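From: Rónán Corrigan
To: shop-talk list
Date: 2018-04-08
Subject: Re: [shop-talk] anybody make it to the Wemthorpe open day?

Áine Brennan wrote:
> Hi all, did anyone get over to Wemthorpe for the robot open day? I had
> it on the calendar and then my sister's car died and that was that. I'm
> mostly wondering about the PC teardown demo, since we keep talking about
> doing something like it with the pile of old desktops in Fiachra's
> garage. Is it real or is it a sales pitch? And how was parking?
>
> Áine

Hi Áine (and everybody),

I went! Fiachra came along too, so he can fix whatever I get wrong. Parking was fine if you use the back lot behind the loading docks. The front was full when we got there and we drove in circles for a while before a guy in a vest took pity on us.

The teardown demo was the best thing there by a mile, so I'll start with that. It's run by a small outfit called Brilstead, and the woman giving the talk was very open about what works and what doesn't. The idea is to have a robot arm take apart old office desktops and put the good parts back into circulation. Memory, drives, that kind of thing. They have a room with 500 towers stacked up waiting, and she told us they'd like to get to 1000 before July so they have enough different models to practice on.

And different models is the whole headache, apparently. I figured a PC is a PC, but every one has its own clips and latches and cable routing, and the cables are what drive them nuts. A rigid part stays where you left it. A bundle of wires goes wherever it feels like. She said they spend more time on cables than on everything else put together, and I believe it, having lost plenty of skin inside cases myself.

They ran the memory part 2 times while we were watching. The first time the arm came in a hair crooked, and she stopped it and backed it off before it could bend anything. The second go went great and a few people clapped, me included! It's slow, though. Fiachra was muttering that he could've done the whole machine with one hand and a sandwich in the other. Sure, but he'd quit after ten and go watch the game.

What I liked most was the fixture plate they keep next to the computer. It's 3D printed, all one flat gray piece with a tall post and holders and a long slotted rail across it. I asked if they'd share the files and she said to email her, so I'm going to. If she says yes, I'll print one on the Golik and bring it to the next meetup. No idea if it'll fit on the bed in one piece.

I got a picture of the table: 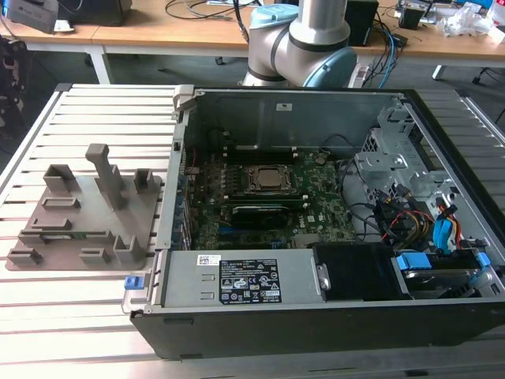

The Dell on its side with the cover off, printed plate to the left, arm at the back.

The rest of the day was more of a mixed bag. Hovland had a big booth with a palletizer, very loud, very shiny, and the guy there lost interest in us the second he heard we were a hobby club. There was a nice talk on picking soft fruit, but we only caught the end of it because the line for coffee was ridiculous. Skip the coffee if you go next time. There's a diner across the road with pretty good pie.

So to answer your question, it's real, and I think we could do a baby version of it. I wouldn't start with a whole tower. I'd pick one kind of desktop out of the garage, take the cover off by hand, and see if we can get our little arm to pull a memory stick and drop it in a slot. Pádraig, do you still have that spare gripper? And did Daithí ever get the camera mount sorted out?

I'm free most evenings if somebody wants to come help sort the pile by model. Bring gloves, it's dusty in there.

Rónán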